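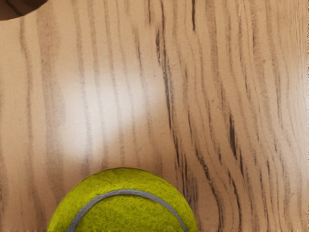 Our group in Brerunthorpe has new rules for the simulated arm tests, and I promised to post them. They are small rules, but we argued over them for a month.

First rule: write the success condition before you run anything. "Ball in the tube" is not a condition. Is it enough that the ball touches the bottom? Must the fingers be open again? Put it in one sentence in the task file.

Second: every task gets 15 starting layouts, fixed in April and not changed after. If you don't like layout 21 from the old set, too bad, the old set is closed.

Third rule is about objects that have no role in the task. On a table with tennis balls, a clear tube, a slice of watermelon and an avocado, the fruit must be named in the file too – with the word "distractor" next to it.
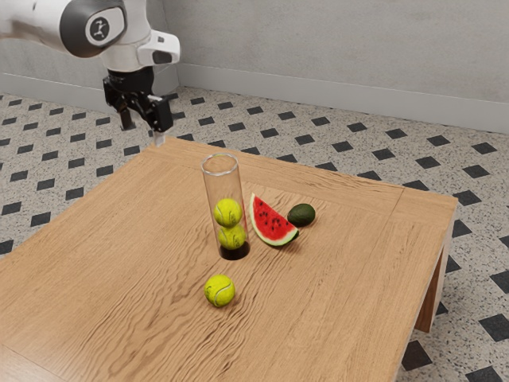

And if the arm pushes a distractor off the table, the run is failed, even when the ball arrives well. In Plidex we used to let this pass. I was for letting it pass, I admit.

Fourth: report all runs. We had a table with 62 good ones and no word on how many were tried. Please don't do this.

Fifth, still open: do we need the camera view saved for each run, or only for failed ones? Disk is cheap, but 1000 videos that no person opens are not a record. We decide on Thursday.

Last updated: April

Comments

marinho_lab: Does rule 3 count if the fruit only rolls a little?

tubetester: We save all views. You will regret it otherwise.

grainy_desk: Rule 4 should be rule 1.

Related
Naming your task files
Laltirent: notes on closed test sets
When is a grasp a grasp?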